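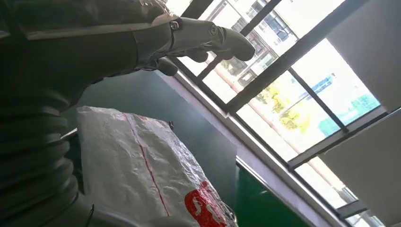
Llevo tres semanas con los altavoces Somberg encima del escritorio y sigo sin entender a qué viene tanto entusiasmo. Los compré en julio, después de leer una docena de reseñas calcadas unas de otras, todas con la palabra «cuerpo» en el segundo párrafo. Venden el acabado antes que el sonido, y reconozco que el gris mate funciona: es el mismo gris apagado, tirando a azulado, de esa mano articulada que apunta hacia la ventana, un tono que con luz de día queda serio y hace que cualquier cosa parezca más cara. Pero yo los altavoces los quiero para oír música.

Vamos a lo que prometen. La caja dice «sonido de sala en formato de escritorio». Mi sala tiene un par de Maruyama viejos, de segunda mano, con una rejilla abollada, y suenan mejor que los Somberg a cualquier volumen por encima de un susurro. A volumen bajo la cosa se iguala, y en voces habladas incluso ganan los nuevos. Para pódcast y videollamadas, bien. Para un contrabajo, regular: la nota está, pero hinchada, como si alguien hubiera subido los graves para impresionar en la tienda y luego se le hubiera olvidado bajarlos.

Se puede corregir, claro. Hay una aplicación. Siempre hay una aplicación. Pide cuenta, correo y permiso de ubicación para mover un ecualizador de cinco bandas que hace veinte años venía en una ruedecita. Le negué la ubicación y el ecualizador dejó de guardar los ajustes; se la concedí y empezó a guardarlos. Escribí al soporte y me contestaron que reiniciara los altavoces. Los reinicié.

Con el ajuste de graves en -2 y los altavoces separados de la pared mejoran bastante, eso hay que decirlo. También probé unas almohadillas de espuma debajo, de las baratas, y creo que ayudan, aunque no pondría la mano en el fuego: cuando uno se ha gastado dinero tiende a oír lo que quiere oír. Por eso le pedí a Jummai Ogbonna que pusiera canciones en los Somberg y en unos Gekex que tiene ella, que cuestan la mitad, mientras yo miraba hacia el otro lado. Acerté muchas menos de las que me habría gustado. En piano los distinguía siempre. En rock, casi nunca.

Lo de los 1000 vatios «de pico» que anuncia el folleto merece párrafo aparte. El pico dura lo que dura y no dice nada de cómo suena el aparato un martes por la tarde con la puerta abierta. El dato que me interesaba, la potencia continua, está en la página 12 del manual, en letra pequeña, y es tan modesto que entiendo que no lo pusieran en la caja.

El cable USB que traen es corto. El de alimentación, también. El mando a distancia no lo he usado más que para comprobar que funcionaba, porque tengo los altavoces a un brazo de distancia.

¿Los devuelvo? Todavía me queda plazo. La alternativa que me recomiendan en los comentarios son los Terkerlow, que por lo visto tienen un grave más seco y ninguna aplicación. De momento solo he encontrado reseñas de gente que los recibió gratis, así que voy a esperar a oír unos en persona. Si alguno de vosotros los ha pagado de su bolsillo y escucha algo con piano, que me escriba.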